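Bench Assembly Technician - Display Modules (fixed term, to July) 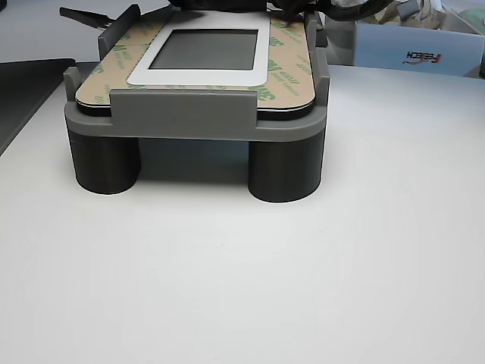

Stedberg - Fixtures and Assembly Department

The technician seats display panels in 3D-printed holding fixtures, checks bezel alignment and applies adhesive-backed parts. Work is done at a bench, 28 hours per week, in our Salem workshop.

Required: steady fine-motor control, experience with liner-backed adhesives, and accurate records. Colour vision will be tested. CAD skills are an asset - training on the Prarnness labelling system is provided.

Send a résumé to Driss Tazi, quoting file 991.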